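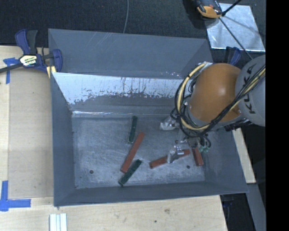
Starting a Worm Bin: Your Questions

Search this site Go
Print this page | E-mail this page

By Apolinar Lozano, November

Every fall the Arkbridge garden group gets a fresh wave of people who want to try composting with worms, and I love it! These are the questions that land in my inbox most often.

How many worms do I need to start?

For a household of two, a pound is plenty. Ask for red wigglers. The big earthworms you dig up in the yard like to live deep in the soil and they won't be happy in a shallow bin, however much melon you give them.

Can I keep the bin indoors?

Yes, and through an Arkbridge winter I'd say you should. Mine lives under the kitchen counter. Worms do best somewhere between a chilly basement and a warm living room, so keep them off the radiator and out of direct sun.

Will it smell?

A healthy bin smells like the woods after rain – really! If yours smells sour, you're feeding too much. Stop for 7 days, mix in a couple of handfuls of torn cardboard and leave the lid open a crack.

What can they eat?

Fruit and vegetable scraps, coffee grounds, tea leaves, crushed eggshells, plain bread in small amounts. Skip meat, cheese, oily leftovers and most citrus. Mine go wild for squash. Chop it small and freeze it first, then let it thaw before it goes in, and it'll vanish so much faster (freezing helps with fruit flies too).

I'm going away. Who feeds them?

Worms are the best pets in the world for travelers. Give them a good meal and fresh damp bedding and they'll be fine for 14 days. I've been gone longer than that and come home to a very busy bin.

When can I harvest the compost?

Expect to wait about four months the first time. Push everything to one side, put new bedding and food on the empty side, and the worms will slowly move over. Then scoop out the dark crumbly stuff they left behind. Josphat Lyimo does his on a sheet of plastic under a bright lamp, in little cone-shaped piles, and that's much quicker if you don't mind getting your hands in there.

How do I use it?

A handful in each planting hole for tomatoes and peppers, or a thin layer on top of your houseplants. It's rich, so mix it with potting soil for seedlings – one part compost to four parts soil works well for me.

Where can I get worms locally?

Come to the Fajardo Street plot on a workday morning and bring a tub with a lid. We split our bins in spring and fall and there are always extras to give away.

Print this page | E-mail this page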